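Reading a Diffusion Index: What a Small Factory Survey Can and Cannot Tell Us
Term project report, Applied Economics
Submitted 2/24/25

1. Introduction

Business surveys are often the first figures to come out about a month in industry. Official output data take longer to collect and are revised several times. A survey that asks purchasing staff a few simple questions can be published within days of the end of the month, and many readers treat it as a guide to what the official numbers will say later.

This report looks at how such a survey is built. We used the results of a class survey of small manufacturers in the Sturska industrial district, which we will call the Sturska survey. The goal was to compute a diffusion index from raw answers, test how sensitive it is to the choices made along the way, and compare it with the order records that one local supplier, Inport, made available to the course.

2. How the index works

Each firm is asked whether a given item (new orders, output, jobs, delivery times, stocks) is higher, the same, or lower than in the month before. The index is the percentage of firms that answered "higher" plus half the percentage that answered "the same." If every firm reports no change, the index is 50. A reading over 50 means that more firms saw a rise than a fall. A reading under 50 means the opposite.

The index does not measure size. A firm that lost one order and a firm that lost half its orders both answer "lower," and both count the same. This was the point we found hardest to explain in our presentation, and we come back to it in section 5.

3. Data

The questionnaire was sent to 700 firms on the district mailing list. We received 400 usable answers. Answers were dropped if the firm skipped the question on new orders or marked two boxes on the same line. We did not fill in missing values.

The questions covered November compared with the month before. Firms were also asked for their main line of business and how many people they employ, in bands. The largest groups were metal parts, food packaging, and furniture. Firms making electrical goods were few, and we merged them with machinery so that the group would not be too small to report.

Most of the answers came by e-mail. Firms that had not replied got one reminder. We had planned a second one but ran out of time before the winter break.

4. Method

We computed the index in three ways.

In the first version every firm has the same weight. In the second, firms are weighted by the middle value of their employment band. In the third, firms are grouped by line of business, an index is computed for each group, and the groups are combined using the share of each one in district employment.

We did not adjust for the season. That would need several years of data and we have one survey. It is a serious limit, as food packaging in the district is normally busier before the holidays and furniture is normally slower. The results should be read with that in mind.

For the comparison with Inport we used its monthly count of orders received from firms in the district, going back 6 months. Inport sells fasteners, bearings, and small motors, so its orders should follow production in metal parts and machinery more closely than in food.

5. Results

The three versions agree on direction. In all of them new orders fell and output fell by less, which fits with firms working through orders already on the books. The employment question came out close to no change.

The weighted versions are lower than the unweighted one. The reason is that larger metal firms were more likely to report a fall in orders, while many of the smallest workshops answered "the same" to every question. We suspect that some of these firms marked the middle column all the way down without giving it much thought, but we have no way to check.

Inport's orders declined over the same period, but they had started to decline earlier. One possible explanation is that firms cut purchases of parts before they see their own orders drop. Another is that Inport lost business to a competitor, Starkach, which opened a sales office in the district during the year. The data do not let us choose between the two.

6. Investment plans

The last question asked whether firms plan to buy new equipment in the coming year. Fewer firms answered it than any other question. Among those that did, metal and machinery firms were the most likely to say yes, even though they were also the most likely to report weaker orders. Several wrote in the comment space that they had trouble hiring. One packaging firm, Llorente, wrote that its plans depend on interest rates and that it would not decide before summer.

A future survey should split this question in two, with one part on replacing old machines and one on adding new ones.

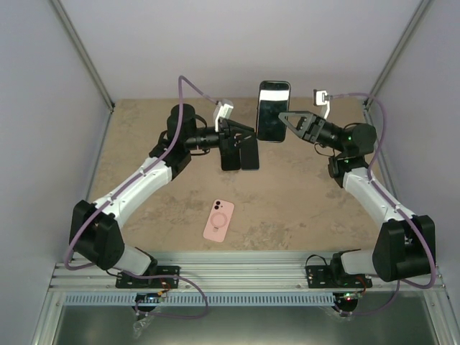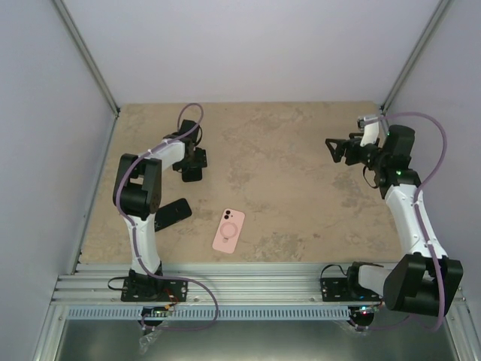 Figures 1 and 2. Two robot arms over a work surface. Two phones are on the surface in Figure 2.

7. Further work

The survey should be repeated for at least a full year with the same firms. We would also add a question on the size of the change, in wide bands, so that the index can be set beside a rough measure of volume. The spreadsheet with the three versions of the index is in the course folder, along with the questionnaire and the coding notes for the merged groups.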